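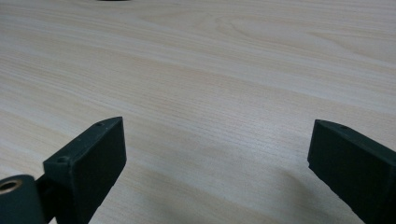
I finally typed up my house rules for hand-held gripper work, mostly so I'd quit arguing with myself. Rule one: open the jaws all the way before every take. All the way! I logged 566 takes in February and had to toss way too many over a half-closed start.

Rule two is about cables. Leave slack at the wrist and keep them out of the path of the jaws.
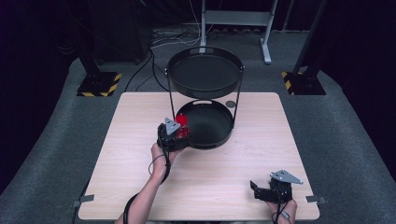 Red piece in the left gripper, right one open and waiting.

Rule three, clamp the table. I used to skip this (lazy, I know) and then I'd bump it and lose my spot. The Steltorix checklist I started from has 8 steps and I kept 3, so feel free to yell at me in the comments.

Oh, and clear the space between the fingers before you start. Crumbs count.

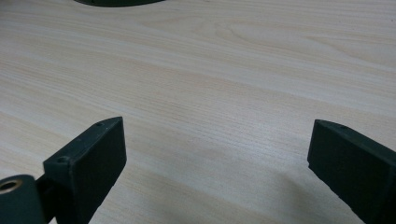
Fingers wide open, bare table between them.

Next up is naming files, and wow do I have opinions.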